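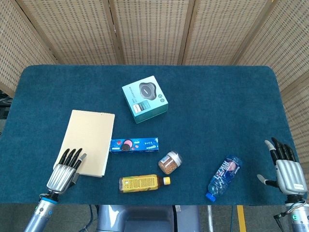
包装物在进入家庭之后并不立即成为废弃物。从拆封到丢弃之间存在一段长短不一的滞留期，本文称之为“留存期”。以往关于生活垃圾产生量的估算大多以购买量和包装克重相乘得出，默认留存期为零，这一处理在食品类包装上误差较小，在耐用品包装上则误差明显。两类包装在外观上的差别，是受访者判断“留还是不留”时最先提到的依据。耐用品外盒多为规整的立体形状，印刷内容以产品本身为主，例如图2中那只青白两色的方盒，顶面印的是一个中央为黑色的深灰色圆形装置，侧面和边角处是小字和标识；同图中细长的蓝色饼干包装则印着深色夹心饼干和粉红色的水果，白色文字沿长度方向排列。前一类图像指向一件会长期使用的物品，后一类图像指向一次性的食用内容。我们在编码时将前者记为“器物指向”，后者记为“内容指向”，并以此作为后续分析的第一个分类变量。

第二个分类变量是包装的结构稳定性，即开启之后能否恢复原有形状。天地盖式纸盒、插舌式纸盒、带拉链的自立袋属于可恢复一类；热封枕式袋、收缩膜、吸塑泡壳属于不可恢复一类。编码人员只依据实物判断，不参考住户的陈述。对于开口处已被撕坏但用胶带或夹子重新封住的包装，统一归入不可恢复一类，并在备注栏中注明。这一规则在预调查阶段曾引起分歧，两名编码人员对同一批纸盒的归类不一致，后经讨论改为以“未经修补时能否自行闭合”为准，分歧随之大幅减少。

4.2 样本与记录方式

调查在Skastham镇及其所辖的Jirnska片区进行。Skastham镇区以多层住宅为主，垃圾由物业统一收集；Jirnska片区以独立院落为主，多数住户有储藏间或棚屋，垃圾由住户自行运至路口的收集点。选择这两处，是考虑到二者收入水平和商品来源接近，而储物空间相差较大，便于把空间因素单独提取出来。最终完成全部记录的住户为71户，中途退出的住户不计入分析，其已提交的记录也一并删除。

每户的记录期为14天。住户需在每次拆封新购商品时填写一张登记卡，内容包括商品类别、包装材料、拆封日期、包装去向和存放位置。包装去向分为四项：当日丢弃、记录期内丢弃、记录期结束时仍留存、转作他用。登记卡为纸质，由调查员在记录期中间和结束时各收取一次，录入Divora数据库。录入时同一商品的多层包装分别建立条目，例如一台小家电的外运输箱、彩盒、内衬和塑料袋各为一条。按此方法共得到有效条目2395条。

登记卡不要求住户称重。预调查曾为参与者配发厨房秤，要求对每件包装称重后再填写，结果住户倾向于把几件小包装攒在一起称，或者只登记较大的包装，漏记反而增多。正式调查改为由研究人员在实验室内对常见规格的包装建立克重表，再按类别匹配。匹配不到的条目由调查员入户时补称，所用电子秤的最大量程为500克，超出量程的外箱拆分后分次称量。

入户访谈由Jacobus Msimang负责设计提纲，并对所有访谈员进行培训。提纲中没有直接询问“为什么保留”，因为预调查显示，住户在被问到原因时往往会给出一个事后补上的理由，例如“以后搬家要用”，而在进一步追问上一次搬家的情形时，又承认当时并没有用到。正式提纲改为请住户带访谈员查看包装的存放位置，并讲述其中任意一件的来历。访谈全程录音，由两人分别转写后核对。转写稿中涉及姓名、住址和购买渠道的内容在编码前已删去。

4.3 留存行为的总体情况

从条目数看，当日丢弃是最主要的去向，食品类包装几乎全部落在这一项和“记录期内丢弃”之中。食品包装的留存期主要取决于内容物的食用速度。一次吃不完的饼干、坚果和干货会连同原包装放回橱柜，待吃完后再丢弃，这一期间包装仍在履行其原有功能，严格来说不属于留存。我们在计算留存期时，以内容物全部取出之日为起点，食品包装的留存期因此大为缩短，多数为零。

例外的情形集中在金属罐、玻璃瓶和带盖的硬质塑料盒上。这些容器在清洗之后被用来装纽扣、螺钉、种子、茶叶或零钱，一部分住户还会在罐盖上贴纸标明内容。Jirnska片区的住户更多地把容器转作储藏间内的用途，镇区住户则更多地放在厨房和书桌上。有一户把同一品牌的饼干罐留了多年，按高矮排成一列，罐内装的东西各不相同，户主本人也需要逐个打开才能找到想要的那一个。

耐用品包装的情形与此不同。彩盒在拆封当日被丢弃的比例明显低于其他纸质包装，在“记录期结束时仍留存”的条目中占有多数。住户对彩盒和外运输箱的处理也有区别：外运输箱多被压平后靠墙放置，或者很快交给上门收旧的人；彩盒则很少被压平，通常保持原状，叠放在衣柜顶部、床下或储藏间的架子上。彩盒内的衬垫在多数情况下留在盒内原位，说明书和保修卡也常常放回盒中，而住户在需要查阅说明书时，首先想到的却是上网搜索型号。

将前述两个分类变量交叉之后可以看到，器物指向且结构可恢复的包装留存期最长，内容指向且结构不可恢复的包装留存期最短，两者之间的排序符合预期。需要说明的是另外两种组合。器物指向而结构不可恢复的包装，主要是吸塑泡壳，绝大多数在拆封当日丢弃，其留存期与食品袋相差无几。内容指向而结构可恢复的包装，如糕点礼盒和茶叶盒，留存期则较长。由此看来，结构稳定性对留存期的影响大于印刷内容。印刷内容的作用主要表现在同为可恢复结构的纸盒之间：印有产品图像的彩盒比仅有文字和图案的纸盒更容易保持原状存放，后者更多地被转作收纳用途。

4.4 存放位置与储物空间

我们原先预计，Jirnska片区住户的储物空间较大，留存的包装也会更多。结果只得到部分支持。就外运输箱而言，Jirnska片区的留存量确实高于镇区，住户会把纸箱垫在储藏间地面隔潮，或者拆开后用作引火和护根。就彩盒而言，两地没有明显差别。镇区住户虽然抱怨空间不足，但在丢弃彩盒这件事上并不比Jirnska片区的住户更积极，他们更常见的做法是把小盒子套进大盒子。套放之后，里面的盒子往往被遗忘，访谈中有多位住户在打开大盒时才发现其中另有一只旧手机或旧台灯的包装盒，而对应的产品早已送人或损坏。

存放位置的可见程度与留存期有关。放在衣柜顶部、阳台等日常可见处的包装，在换季整理时较容易被清理；放在床下、吊柜深处等不可见处的包装，留存期更长。访谈中常听到的一句话是“没碍着什么事”。一位镇区住户在讲述床下的几只鞋盒时提到，她每年九月整理冬衣都会把这些盒子拖出来擦一遍灰，再推回去，从未打开看过。她认为里面应当是空的，但在访谈员请她打开其中一只时，里面装着几根旧鞋带和一块擦鞋布。类似的情形说明，住户口头报告的“空盒”并不可靠，在编码时应以现场查看为准。

家庭成员之间对留存的态度常不一致。在多人家庭中，决定留下包装的人和负责整理空间的人往往不是同一个人。前者通常是产品的购买者或主要使用者，后者则多为承担家务较多的成员。整理者一般不会擅自丢弃他人购买物品的包装，而是先把它移到更不显眼的位置，经过一段时间无人问起后再处理。我们将这一过程称为“降位”，即包装从柜面移到柜顶，从柜顶移到储藏间，最后进入垃圾收集点。降位的每一步都延长了留存期，而在住户的记录卡上，这几步通常只表现为存放位置一栏的涂改。独居住户中很少观察到降位，包装要么很快被丢弃，要么一直停留在最初的位置。

4.5 与既有分类的比较

Ackroyd分类法将家庭包装物按材料分为纸、塑料、金属、玻璃和复合材料五类，便于与回收环节衔接，目前仍是地方管理部门最常用的口径。我们用同一批条目按Ackroyd分类法重新归类后发现，材料类别能够较好地预测金属和玻璃容器的去向，对纸质包装则区分不足。同为纸类，外运输箱、彩盒、鞋盒和食品纸盒的留存期差异很大，合并之后互相抵消，得出的平均值不对应任何一种实际行为。复合材料一类也有同样的问题，牛奶纸盒与覆膜彩盒在材料上同属一类，而前者当日丢弃，后者长期保留。

本文提出的两个变量并不打算取代材料分类。材料决定包装离开家庭之后的处理方式，结构和印刷内容影响的是它何时离开家庭，二者回答的问题不同。在实际统计中，可以在材料分类之下为纸类增设一个结构标记，工作量增加有限，而对产生时间的估计会有较大改善。对于塑料类，增设该标记的意义不大，可恢复的硬质塑料盒在条目中所占份额较低，且大多已转作他用。

4.6 局限

本次调查的局限主要有三点。其一，记录期较短，对于耐用品彩盒这样留存期可能以年计的包装，只能观察到“仍在留存”，无法得到实际的终点。我们在访谈中收集了住户对旧包装存放时间的回忆，但这类回忆常以某件家庭事件为参照，如孩子入学或房屋翻修，误差难以估计，因此未与登记卡数据合并。其二，登记行为本身可能改变住户的做法。有住户表示，填卡期间因为要写明存放位置，顺手把原来打算留下的盒子扔掉了；也有住户担心调查员再来时找不到实物，把原本会丢弃的包装留了下来。两种影响方向相反，我们没有办法判断哪一种更强。其三，网购退货需要保留原包装，这一因素在登记卡上没有单独的栏目，只能从备注中零散地看到，后续调查应当将退货期限作为一项单独记录。

此外，印刷内容的编码只区分了指向的对象，没有考虑图像的大小、色彩和印刷质量。部分住户在访谈中提到盒子“好看”或“纸很厚”，这些评价与留存之间是否存在联系，现有数据不足以检验。节日礼盒在样本中数量很少，且记录期内没有重要节日，相关结果不宜推广到全年。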